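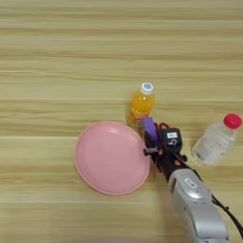 A pink plate and a small bottle of orange juice on a wooden table.

Shapes on the Table

Many things we use at mealtimes have simple shapes. A plate is round and shallow. Its edge, called the rim, is slightly raised and helps keep food in place. Looking down at a plate, we see a circle.

A bottle is tall and narrow. Its cap is round, so from above the cap also looks like a circle. Turning a screw cap one way closes the bottle, and turning it the other way opens it.

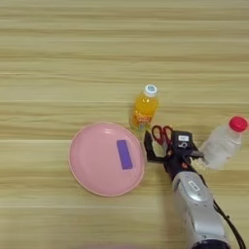 A block has flat sides. It can lie still on a plate without rolling away. A ball on the same plate would roll if the plate were tipped.

Try this at home: with an adult, find 6 things in your kitchen. Which have round parts? Which have flat sides? Draw each one as it looks from above.

Text: Rogério Lins, Malley Children's Learning Room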